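We use cookies to remember your settings and to see which pages people read. Accept all | Manage choices

Second-Year Hospitality Project: Would You Stay Again?
My report on the Cárdenas, Pundton

When we were told to pick a hotel and write up how it looks after its guests, most of my group went straight for the big chains by the ring road. I'd walked past the Cárdenas every day for a year and never been inside, so I emailed them instead (slightly terrified) and got a yes the same afternoon! It's an old merchant's house with 20 bedrooms, a creaky staircase and a breakfast room that looks out over the canal.

My question was a simple one. What makes a guest want to come back to a small hotel? I had all of January to find out, going in on my free mornings and every Friday evening, when the weekend people arrive. I left a short form in each room and asked guests to hand it in at reception. By the end I had 113 forms back, and 104 of them were filled in properly. The other nine were mostly blank, although one had a very nice drawing of a duck.

I thought the beds would win. They're lovely beds, and the manager had told me what a new mattress costs (one suite came to 699 pounds with the topper, which made me go home and look at mine quite sadly). But the thing people wrote about most was check-in. They liked being met at the door, they liked somebody taking the bags, and they really liked being told which room was the quiet one.
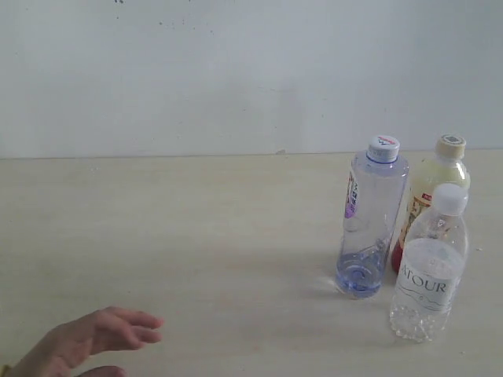
Breakfast came second, and that's where the moaning was too. Guests on the later sitting said the eggs ran out, and two couples wanted it to start before half past seven. I passed this on and the kitchen weren't thrilled with me, but they did try an earlier start in my last week. I can't say if it helped, I'd run out of forms by then.

Shoaib Paracha on my course did the same form at the Furnex, one of the ring road places, and we swapped results. His guests hardly mentioned the staff at all. They wrote about parking, wifi and the shower, and they were mostly happy with all three. So I don't think one hotel is doing it better, people just turn up wanting different things.

I put the answers into Jondo, the survey program college gives us, and it took me ages to sort the written comments into groups. If I did it again I'd have fewer open questions, and I'd ask whether people had stayed before, which I completely forgot! My tutor spotted that one in about four seconds.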